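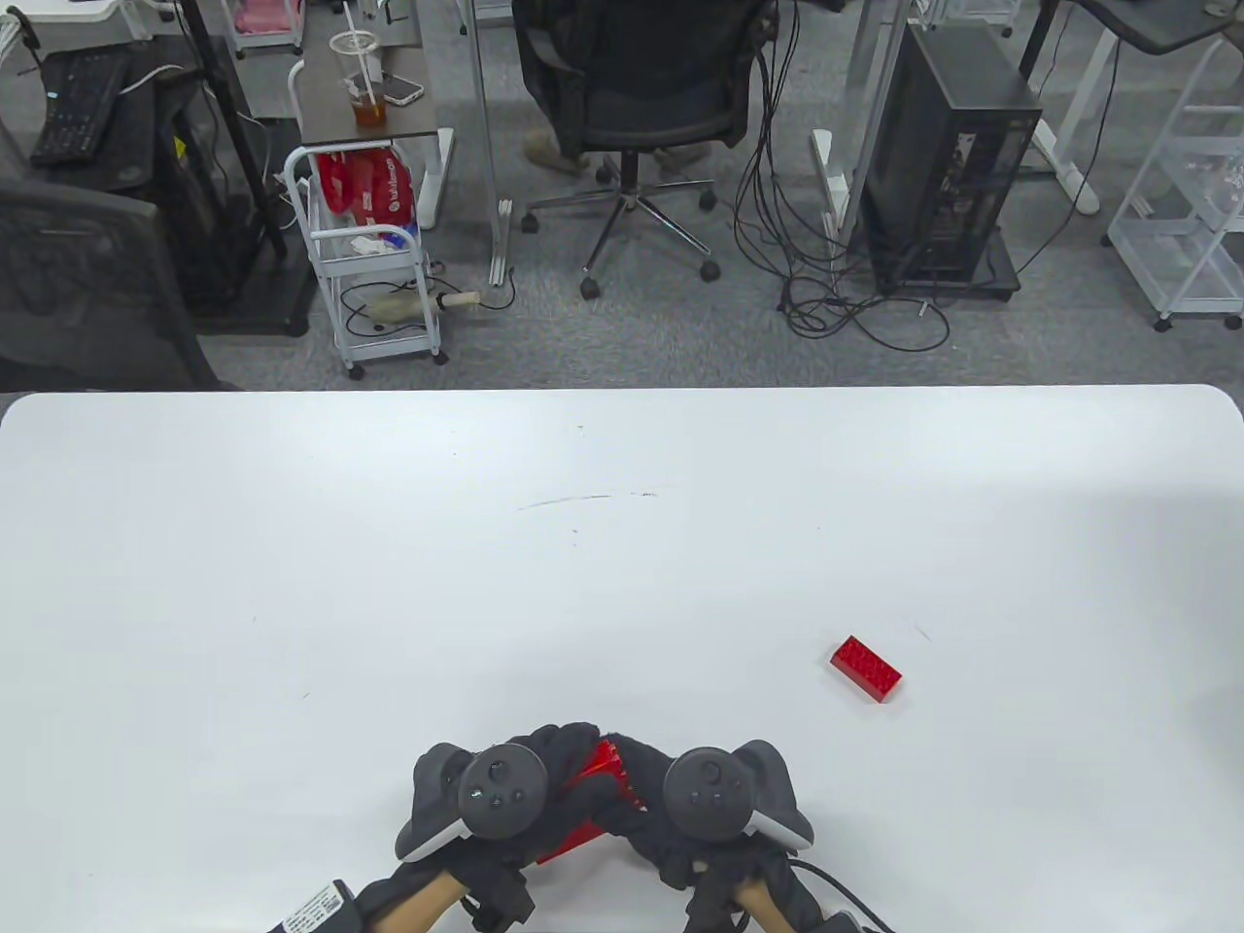
Gloves on, controllers strapped, red bricks out. Drikumero project, Hulme.

Home Posts Replies Media Likes

Drikumero is our student project for this year. We want a two-armed robot to pick up a toy brick, pass it from one gripper to the other and press it onto a second one. We call the robot Fudolo. It came with that name.

Before Fudolo can try anything it needs to be shown. One of us puts on black gloves with a VR controller strapped to the back of each hand and does the job by hand, and the controllers record where the hands go.

The strapping took longer to sort out than the software. If a controller slides on the glove, the recording slides with it. Yulan Deng worked out the strap position we use now and wrote it up on the club page.

Brick work in gloves is fiddly. You can't feel the studs properly, so you go by eye and press a bit harder than you would with bare fingers.

Rules we've settled on: start with both hands flat on the table, move at a normal speed, don't talk with your hands between goes. I am bad at the last one.

A session is 60 goes. After that people get sloppy and you can see it in the data — the paths get shorter and the hands stop coming back to the start.

We're keeping to 2-by-4 bricks for now. Smaller ones come later, if the grippers can hold them.

Someone asked why we don't just program the movements. We did that last year for the sorting task and it was fine until a brick landed at an angle. Then it pushed the brick along the table and carried on as if it had it.

Next job is trimming the recordings. Each one has a few seconds of nothing at either end, and I've been cutting those by hand. Yulan has a script that does most of it but it clips the start if you move off too soon.

The Stumitz student challenge is in July. Five of us are going and two have never been to one before. Entry form went in on 3 April 2025, so there's no backing out.

More when we've got Fudolo holding a brick. The left gripper still needs new pads and I've got the screwdriver.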